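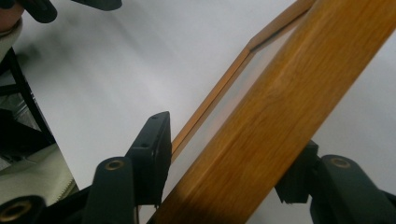 Rehanging the hallway, part two

22 April 2023

The hallway wall is plasterboard over studs at irregular centres, so I gave up on studs and used toggles. Each is rated to 30 kg in 10 mm board, well over what any print needs. Centre height is 1,480 mm from the finished floor. The Laing map hangs 80 mm lower to clear the thermostat. Torquil Skinner lent me his laser level, which reads 3 mm high at the far end. I corrected for that in pencil.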